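**Waltetis parcel handling – work package 3, progress to end of September**

Work this period went into the handling rules that the sorting cell at Otbridge has to meet before it may run next to staff. Draft 2 of the rules is finished and has been sent to Grosberg for comment.

Status by item:

- Speed and separation: walking-pace limit agreed for the shared side of the table. Stop distance measured at 400 mm against a limit of 500 mm.
- Grip force: capped at 30 N for soft wrapped goods. Rigid cartons are still open.
- Label reading: the rule now says a parcel must be held upright and still until the code is read, or set aside for manual entry. No second attempt at speed.
- Manual reference: 74 crate-emptying runs by hand have been logged at the worktable. Raluca Zamfir is marking up grasp points and hand positions from these.

One deviation to report. The Ene light curtain arrived with the wrong bracket set, and its acceptance test moves to the next period. The budget is not affected.

Next period: close the rigid carton clause, run the light curtain test and write the operator sheet. The manual runs stay the baseline for the grip rules – a two-handed hold is recorded as its own class and is not scored against the single gripper.

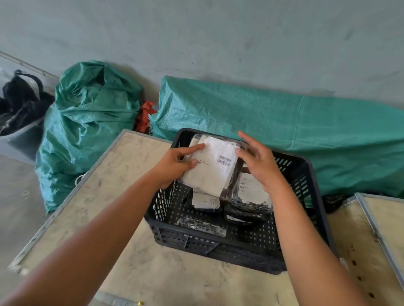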